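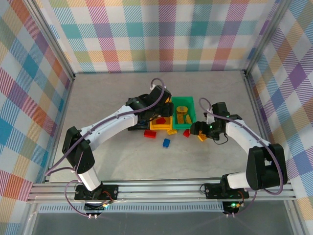

Wemano Kirkside Racing Takes 2nd in Snow-Delayed Pestesholm Opener

PESTESHOLM, 24th January. Wemano Kirkside Racing opened its winter Supersport campaign with a 2nd place at Pestesholm on Sunday, a result the team is delighted with and its tire budget is not.

The race had been on the calendar for December, when the circuit spent most of the month under snow. The new date offered clear skies, a dry track and a wind off the harbor that removed two advertising boards and one hospitality awning (ours) before morning warm-up was over.

Starting from the third row, the No. 80 Kirkside machine got away cleanly and was up to 5th by the end of the opening lap. Progress after that was brisk until the chicane on lap eight, where our rider braked later than anyone else and then discovered why the others hadn't. A short trip across the grass cost three places. A quantity of Pestesholm turf completed the race distance with us.

The middle laps were spent winning those places back. By lap 20 of 21 the No. 80 had caught the Smadi Motorsport pair, who had been passing each other at every corner since the start with no obvious regard for their team manager's blood pressure. When the two of them ran wide together at the hairpin, the Kirkside bike went up the inside of one and came within a bike length of the other at the line. Smadi won. We have sent congratulations, along with a request to borrow an awning.

"We came here for points and we have points," said a team spokesperson. "We would also like it known that the bike finished with both mirrors, and yes, we are aware that race bikes do not have mirrors."

The second Kirkside entry retired from 11th with a clutch problem. The clutch has been spoken to.

The team stays on at Pestesholm for a day of testing before returning to the workshop. Race suits, caps and last season's bodywork, some of it quite straight, are on sale through the Wemano Kirkside Racing shop.

Media requests should go to the team press office, which is open on weekdays and answers the phone on most of them.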